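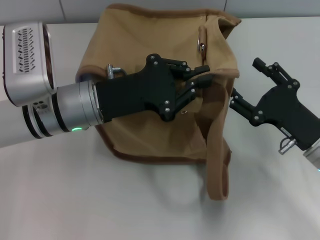 Wie viel darf in die Tasche hinein? Höchstens 4 kg, gleichmäßig auf den Boden verteilt; die Henkel halten mehr aus, die Nähte sind nachtragend.

3. Packen und Aufbewahren

3.1 Tasche auf eine ebene, saubere Fläche stellen und den Rand rundum aufziehen. Sie sackt dabei etwas in sich zusammen. Das ist Stoff, der darf das.

3.2 Mit einer Hand hineingreifen und den Boden glatt drücken. Wer diesen Schritt auslässt, sucht später seinen Schlüssel in der Falte.

3.3 Einlegeboden Indeck 306 (nicht im Lieferumfang, wir bedauern das mäßig) schräg einführen und flach ablegen.

3.4 Schweres nach unten, Flaches an die Seiten. Trinkflaschen aufrecht und verschlossen — beides, bitte.

Hinweis: Henkel vor dem Anheben nach oben legen. Ein herabhängender Henkel findet zuverlässig die nächste Türklinke. 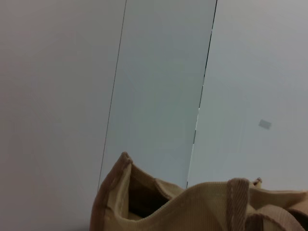 3.5 Leere Tasche zum Aufbewahren stehen lassen oder locker zusammenlegen. Nicht unter den Bücherstapel schieben, auch nicht »nur bis Dezember«. Druckstellen mit einer weichen Bürste in Strichrichtung ausbürsten.

3.6 Flecken mit einem feuchten Tuch abtupfen. Reiben macht aus einem kleinen Fleck einen großen, hellen.

Achtung: Nicht in den Trockner geben. Die Größe ändert sich, der Kaufpreis bleibt.

Achtung: Metallteile nicht mit der Zange nachbiegen. Ersatzteile führt Simetti unter der Bestellnummer 393, Versand ab Lager Esbridge.

Weiter mit Abschnitt 4, Henkel kürzen.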